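Covering long tables with brown paper for a bread tasting, how do I keep it flat?

Asked by ryecrumb_383
Home & Garden > Entertaining > Tables and linens
1227 views

Hi everyone! Our baking club is doing its first bread tasting in September and I am beyond excited. We have the back hall at the Wieser building, which comes with four long folding tables that have seen a lot of paint and coffee. I want to cover them in brown kraft paper so people can scribble notes right next to each loaf. I've done this at home on my kitchen table and loved it, but on a long table the paper curls up at the ends and slides around whenever someone leans on it.

I'd also like each bread to have its own area so the rye doesn't wander over to the sesame. Do you tape lines right on the paper? Would string be nicer? I have one 60-foot roll of paper left over from a move and I can buy more. All tips welcome, even tiny ones!

crustandbutter
Top answer, 542 helpful votes

Oh, you're going to have such a good time. I've helped with a bunch of these and paper is my favorite table covering by a mile (tablecloths and butter don't get along).

Tape lines, definitely! Painter's tape or masking tape in a color that stands out. Blue on brown looks great and you can read it from across the room. String looks sweet for ten minutes and then somebody's sleeve catches it. 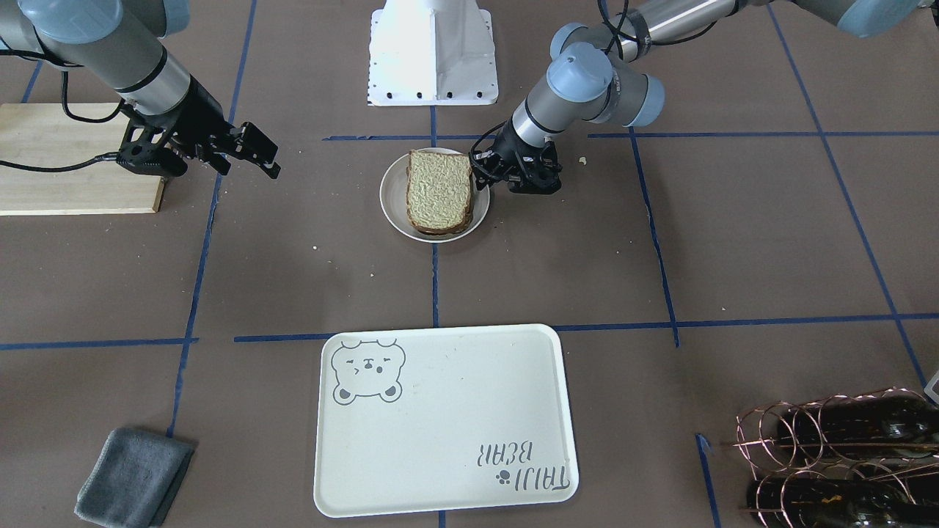

White plate, one slice of bread, blue tape on brown paper.

For the curling: unroll the paper the night before with the curl facing down and put cutting boards or cookbooks on the ends. By morning it behaves much better. If you forget, roll it backward around a broom handle for a while and that gets you most of the way.

Cut each piece long enough to hang over both ends by a hand's width, then fold it under and tape it to the underside of the table. Tape on top only is what lets it slide. I buy the Mornex heavy paper when the craft store has it, but your moving roll will be fine if it isn't the tissue-thin kind.

One more thing, put out twice as many pencils as you think you need. Pens skip on greasy paper and people give up.

tekmont_tables
88 comments posted, member

I do the setup for the Tekmont harvest supper every year, so this is my order of doing things. Yours may differ!

1. Wipe the tables and let them dry all the way. Paper over a damp spot wrinkles and stays wrinkled.

2. Lay the paper in one long run per table, no seams if you can help it. If you have to join two pieces, overlap them and put a tape line right over the join. It looks planned.

3. Mark out your areas. I do one line down the length and then cross lines, so you end up with big rectangles. Go bigger than you think, because a loaf plus a board plus a knife plus a butter dish takes up a lot of room.

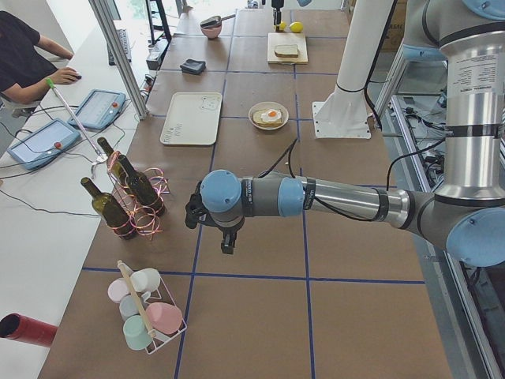

4. Write the name of each bread in marker in the corner closest to where people stand. Do it before the bread comes out!

5. Knives on the right, boards in the middle, butter wherever it fits. Soft butter, please. Take it out an hour ahead.

6. Keep the leftover roll under the table. Somebody always spills the olive oil and you can patch that one rectangle.

For cleanup, lift off the boards, fold the paper in from the sides with the crumbs inside, and carry it out. So satisfying. Greasy paper can't go in our recycling, so check with yours.

sirkidano
New member

we just used newspaper and it was fine. the ink gets on your elbows a bit. what kind of rye are you bringing

Reply from ryecrumb_383

These are all so helpful, thank you! Going with blue tape and folding the ends under. The rye is a dark one with caraway and a little molasses, and I'm trying a second version with orange peel this week. I'll post the recipe in the baking section if it comes out!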